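Tronulstead Skills Forum > Suturing > Spacing of interrupted stitches
July 2015

Penry_Ward3
Members are asked to comment on the spacing advised in the June handout. It recommends that trainees place every stitch before any is tied. In my view this makes the edges harder to match.

Jotley
I must disagree. Placing first allows the whole line to be checked. Our trainees are given 30 minutes for a short incision and most finish within it.

theatre473
With respect to Jotley, loose ends become tangled. I tie each stitch as I go and leave the ends long until the last knot is down.

Jotley
Tangling is a matter of thread length. Please refer to section 3 of the handout.

Penry_Ward3
Section 3 concerns continuous stitching and does not apply.

Clarnix
May I suggest that both methods be permitted, provided the edges meet without being pulled tight. Four stitches tied in dark thread show up well against the tissue.
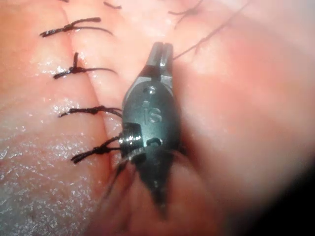
Attachment 1: Interrupted stitches along a vertical incision, thread held in the jaws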